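Fostdale's free bulky waste run is coming back, and I for one am clearing out the loft

16 February 2024

Good news for anyone with a broken wardrobe in the hall (I know I'm not the only one). Fostdale is getting its free bulky waste collection back this spring, after two years of having to pay or beg a lift to the tip at Hadmont. The town council agreed it on Tuesday night, and I sat through the whole meeting so you didn't have to. Bring a cushion if you ever go, those chairs are brutal.

The way it will work is pretty simple. Every household gets one free pick-up a year, with up to six items on it. You book a slot by phone or at the library desk, you get a date, and you put your things out by seven in the morning. Beds, tables, carpets and old doors are all fine. Fridges are fine too, but you have to say so when you book as they go on a separate lorry.

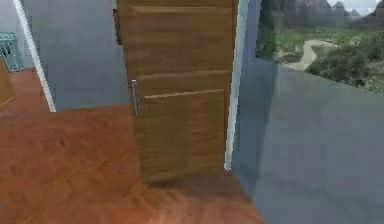 What they won't take is rubble, paint, tyres or anything with gas in it. Plasterboard is also out, which got a proper groan from the back row, where half of Nerkden seemed to be sitting. There's a lot of building work going on up that end and I think people were hoping to slip a few sheets in with the sofa. No such luck!

Now, the money. When the old free service stopped, the council brought in a charge, and bookings fell off a cliff. Meanwhile the fly-tipping along Tarigan Lane got so bad that the farm gate was blocked twice in January alone. I walk the dog up there and I've seen mattresses, a bath, and once a complete set of kitchen drawers with the cutlery trays still in. Clearing that lot costs money as well, and the report that went to councillors said a single visit to the lane comes to some £80 before anyone has even paid to get rid of the stuff. You can see why they changed their minds.

There was a bit of an argument over flats. If you live up two flights of stairs, getting a bed base down to the pavement by seven is no joke, and the first version of the plan had nothing in it for people who can't manage that. It does now. You can ask for help when you book, and the crew will come to the door of your flat, though not into the bedroom to take things apart for you.

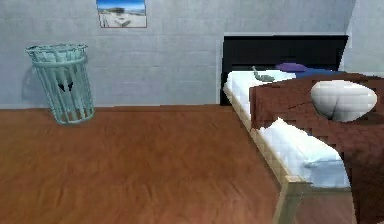

A wastebasket is one thing, but it's the bigger bits of bedroom furniture that are hard to get rid of.

I was pleased to hear that some of it won't be going to the tip at all. Anything in decent nick will be set aside and offered at the reuse shed in Hadmont, which opens on Saturday mornings and is a dangerous place to go if you've just cleared some space. I came home with a piano stool last time. We haven't got a piano.
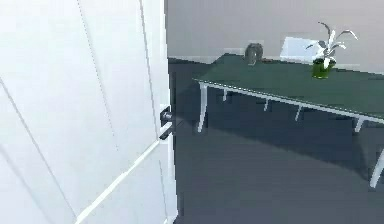 Bookings open next month and the first rounds go out after Easter, starting with Nerkden and working down towards the river. Slots are limited to 100 a week to begin with, so if you've got your eye on a particular date I'd get in early. And do have a wander round the house first and make a proper list. A big white door like this one would use up one of your six, so it's worth working out what you really want gone before you ring. You can change your list up to two days before the collection, but after that it's fixed, and the crew won't take extras left on the kerb.

Leaflets will come through letterboxes in the next few weeks, and there's a stack on the library desk already if you can't wait. I've taken two.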